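Wallura's planner learns to stop apologizing

March 21, 2019

Wallura, the small software outfit best known for making robot arms take the long way around, has released version 9 of its two-arm motion planner. The headline feature is that the arms may now go near each other.

Earlier versions treated the second arm as a kind of forbidden weather system. If the left arm wanted something on the right side of the counter, the right arm first had to retreat to its parking position, wait there, and come back when the business was over. It was very safe. It was also how a simulated kitchen robot came to spend most of its working day getting out of its own way.

"We had one tidy-up task where the arms yielded to each other for the whole run," said Karthik Kumarasinghe, who leads planning at Wallura. "No collisions. No tidying up, either. The log marked it as a success."

The log has since been given stricter standards. In the new release, both arms are planned together, with a time stamp on every stretch of the path, so one can pass through a spot the other has already left. When the two plans disagree, the arm with the shorter trip gives way. There is no longer an exchange of courtesies.

Most of the testing is done in simulation, on a set of 113 kitchen layouts in which food, boxes and boards are scattered over a counter by a script with no interest in cooking.

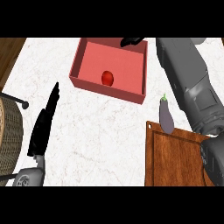 Simulated counter with a tomato in the red box and an eggplant at the edge of the cutting board. Render: Wallura

The company ran 2,821 trials on those layouts before tagging the release. It says nearly all of them ended with a valid plan for both arms. It has not said what the rest ended with, although the release notes contain a section titled "Elbows" that is longer than the installation guide.

Elbows, according to Kumarasinghe, are where the trouble lives. A gripper is small and everybody watches it. The upper links are wide, they swing over things the gripper has no quarrel with, and older versions checked them only at coarse steps along the path. Version 9 checks the full arm at every step, and makes up the lost time by reusing pieces of earlier plans.

Yung-ching Chiu, an engineer at Zonari who has had the beta for 7 weeks, called the change overdue. Her team builds pick-and-place software on top of the planner and had been carrying its own patch for the parking behavior, under a file name she declined to have printed.

"It plans faster and it looks less embarrassed," Chiu said. She would still like better error messages. The current one for a blocked path reads "goal may be elsewhere," and her team has come to regard it as advice.

Wallura says new messages are on the list for September, along with support for moving obstacles. The update is free for existing license holders. Anyone attached to the old behavior can bring it back with a setting called "after_you," which is off by default.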